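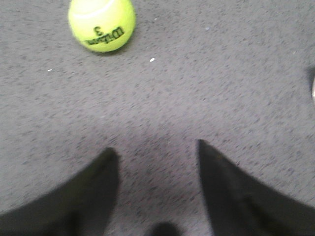 Chapter 4
Gathering Examples

Suppose you want a robot to pick up a tennis ball from the floor. You could sit down and write rules for it: find the yellow-green patch, move until the patch is between the fingers, close the fingers. People have built working machines this way, and in Chapter 2 we tried it ourselves. You may remember how quickly the list of rules grew!

In this chapter we take the other road. We will show the robot what to do, many times over, and let a learning system find the pattern. I think this is the most enjoyable part of the whole subject, because you get to be the teacher. You drive the arm by hand, the machine records what its wrist camera sees and how you moved, and every attempt becomes one example in your collection.

What is in an example?

Each example, which we shall call an episode, has two parts that run side by side. The first is a string of pictures from the camera. The second is a string of actions: how far the wrist moved, which way it turned, how wide the fingers were open. The two must be matched in time. If the pictures lag behind the actions, the system learns to do the right thing at the wrong moment, and it will snap its fingers shut on thin air.

Look at a single picture taken during a reach. The ball is up towards the top left, and the open fingers point up from the bottom with a stretch of grey carpet in between. The fibres are smeared into short dashes by motion blur. Should you throw such a picture away? Please don't. When the finished robot moves, its own view will blur as well, and it needs to have met blur before.

The carpet matters too. A collection made entirely on one floor may teach the system as much about the floor as about the ball. We will come back to this in Section 4.3.

How many are enough?

Ayten Sarıgül, whose Prindix collection we use throughout this chapter, set out to record 1,000 episodes and kept 927. The rest had gaps in the recording. Her first trained system reached well when the ball was in the middle of the view and badly when it was near a corner, so she went back in May and recorded more corner starts. You will load both sets in Exercise 4.2 and compare them for yourself.

Before you read on

Find a partner and a small object. One of you closes both eyes and reaches for it while the other gives spoken directions. Swap over, then write down every word you used. Which ones could be turned into numbers?

Key words for this chapter: episode, action, time matching, variety, hold-out set

4.1 Driving the arm by hand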